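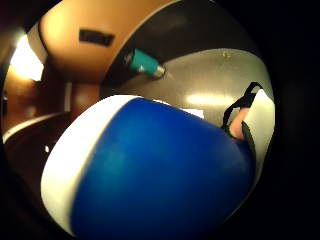 Why does a robot need looking after if it never gets tired?

Its parts wear down, get dusty and slip out of place, the same way the parts of a bicycle do. A robot arm can repeat one move all day long, but it can't tighten its own screws or wipe its own camera. A person has to do that.

Home Machines How Things Work Ask Us For Teachers

A day with the robot at Alwood

Alwood is a workshop in the town of Muvalcombe. It packs toys into boxes so they can be sent to stores. One of the machines that does the packing is a robot arm called Sandberg. It was named after the street the workshop used to be on.

Sandberg stands inside a fenced area with a gate. The robot, the fence, the moving belt and the control box together are called a cell. When people in the workshop say "the cell is down," they mean that all of it has stopped.

The person who takes care of the cell is Birger Åberg. He is a technician. He used to repair washing machines, and he says a lot of the work is the same: listen first, then look, then get out the tools.

Before anything else: lockout

Birger never walks through the gate while the robot has power. He turns a big switch on the control box to OFF and puts a padlock through it. The key goes in his pocket. Now the switch can't be turned back on by someone who doesn't know he is inside.

This is called lockout. Sandberg also uses air pressure to open and close its fingers, so Birger lets the air out too. You can hear it hiss. Air trapped in a hose can still push the fingers shut, even when the electricity is off.

The gripper

The "hand" at the end of a robot arm is called a gripper. Sandberg's gripper has 2 fingers. Each one has a rubber pad on the inside, so that toys don't slide out or get scratched.

The pads wear out first. New pads have little ridges, like the bottom of a sneaker. Old pads are smooth and shiny. Birger runs his thumb across them. If he can't feel the ridges, he takes out the screws, peels off the old pad and puts on a new one. He always changes both pads together. With one thick pad and one thin pad, the toy would sit off to one side.

The camera

Near the gripper there is a small camera. Sandberg uses it to find the toys on the belt. Cardboard makes a lot of dust, and dust sticks to the lens. Birger cleans it with a soft cloth, the kind you would use on glasses. Paper towels are too rough and can leave scratches.

Then he checks that the camera hasn't moved. He sets a card with a pattern of black dots on the belt and tells the computer to look at it. The computer knows exactly how far apart the dots should be. If its measurements are wrong, it works out a correction. This step is called calibration. A camera that is tilted a tiny bit can make the robot reach for the wrong spot.

Cables and joints

Every time the arm bends, its cables bend too. Birger looks for cracks in the outside covering and for ties that have come loose. He gives each plug a gentle push to make sure it is all the way in.

Sandberg has 6 joints. The motors inside them turn gears, and the gears need grease. Fresh grease is smooth and light in color. Old grease gets dark. Birger writes the date on a sticker whenever he adds more. The big grease job comes every 12 months, in October.

Starting up again

When the work is done, Birger picks up his tools and checks them against his list. A wrench left on the belt could jam it. He goes out, closes the gate, takes off his padlock and turns the power on.

The first run is slow. Birger holds a control called a teach pendant, which has a screen and a red stop button. He has Sandberg pick up 12 toys at slow speed and put them down again. If none are dropped, the robot can go back to full speed.

Last winter one of the toys kept falling. Birger changed the pads and cleaned the camera, and it still fell. The trouble was an air hose with a hole as small as a pinprick. He found it by brushing soapy water on the hose and watching for bubbles. A new hose came from the Pirneneck parts shop the next morning.

Words to know

Calibration: checking a tool against something you already know the size of.
Cell: a robot and everything around it that it needs to do its job.
Gripper: the part of a robot that holds things.
Lockout: turning off a machine and locking the switch so it stays off.
Teach pendant: a hand-held control for moving a robot.

2 comments 12 shares

Contact us | Copyright Muvalcombe Young Makers | Back to top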